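Search this site
Type and press enter

Emptying the catch-all bin without losing a whole Sunday
Sun 19 June
Written by Noémi Illés

In every home there is one container where all the lost things go. In mine it is a metal bin, and in February it was so full that I could not move the divider. I took out 48 things that belonged in other rooms. Now I empty it more often and it takes me 26 minutes, with coffee.

First, spread an old towel on the table. A metal bin scratches wood very easily, and small things roll less on cloth. I learned this after one ugly line on the table which I still try to hide with a fruit bowl.

Take out the big pieces by hand. Do not turn the bin over, even if you are in a hurry. Dust comes out together with everything and you will be cleaning the floor too.

Make your piles by room and not by material. I tried before to put all metal with metal, and I only had a nice pile of metal that still lived nowhere. Kitchen, bath, toys, tools – for me these are enough. What stays without a room goes back in the bin until the next time.
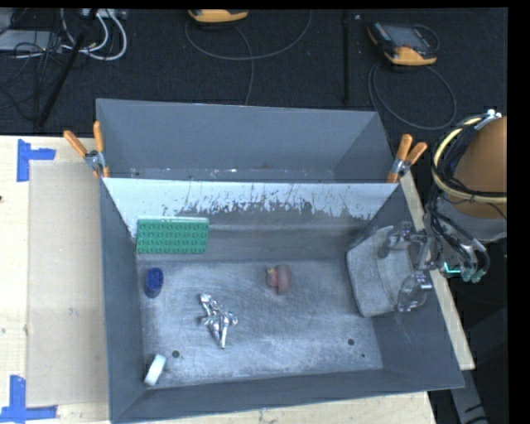

Give the last few things a deadline. I write the date on a piece of tape, and after 18 days I decide: a shelf, another person, or the trash. A toy brick always goes back to the toys, even when it is only one. A brush I wash first with warm water and dish soap, and I let it dry with the bristles down.

When the bin is empty, wipe it with a damp cloth and then with a dry one. Old scratches in metal keep the dirt, so go along them with a soft toothbrush. Please do not use steel wool, it makes new scratches and next time you have more work. If your bin has holes in the floor, check under it for crumbs and small screws.

A divider is worth keeping. I leave the narrow part for things that must leave the house, such as the neighbor's keys or a library card, and the wide part for all the rest.

Filed under: Tidying, Small Storage, Weekend Jobs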